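4 Erste Inbetriebnahme der Fritteuse Plirnus 27

Schön, dass die Plirnus jetzt bei Ihnen in der Küche steht! Planen Sie für die erste Inbetriebnahme eine ruhige Stunde ein, am besten vor dem Mittagsgeschäft. Danach geht alles sehr flott — das Gerät reagiert wunderbar direkt, und Sie werden den Regler schnell im Gefühl haben.

4.1 Becken vorbereiten

1. Schutzfolie vollständig von Front und Deckel abziehen.
2. Korb, Siebeinsatz und Deckel mit warmem Wasser und mildem Spülmittel reinigen.
3. Becken feucht auswischen und gründlich trocknen.
4. Ablasshahn schließen und den Sicherungsbügel einrasten lassen.

VORSICHT: Im Becken darf kein Wasser zurückbleiben. Wasserreste verdampfen in heißem Öl schlagartig, es besteht Verbrennungsgefahr!

Für die Reinigung genügt ein weicher Schwamm. Scheuermilch und Stahlwolle hinterlassen Kratzer im Edelstahl, in denen sich später Fett festsetzt.
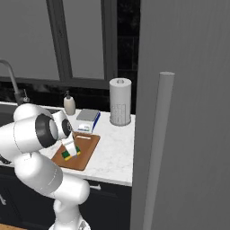

Den Siebeinsatz setzen Sie anschließend mit der Lasche nach vorn ein. Er liegt richtig, wenn er beim Andrücken nicht mehr wippt.

4.2 Füllen und Aufheizen

1. Öl bis zwischen die Marken MIN und MAX einfüllen. Festes Fett vorher in einem Topf schmelzen.
2. Hauptschalter auf I stellen.
3. Schmelzstufe wählen und warten, bis die gelbe Leuchte erlischt.
4. Gewünschte Temperatur einstellen. Ein Signalton meldet, dass sie erreicht ist.
5. Eine kleine Portion Pommes frites zur Probe frittieren — jetzt macht es richtig Spaß!

Hinweis: Beim ersten Aufheizen kann ein leichter Geruch entstehen. Dunstabzug einschalten, nach kurzer Zeit ist er verflogen.

VORSICHT: Gerät niemals unbeaufsichtigt aufheizen. Brennendes Fett nie mit Wasser löschen!

4.3 Fehlercode E86

Der Temperaturfühler sitzt nicht richtig. Gerät ausschalten, abkühlen lassen und den Fühler bis zum Anschlag in die Halterung schieben. Bleibt die Meldung stehen, bestellen Sie den Ersatzfühler 2546 beim Zurkdale-Kundendienst.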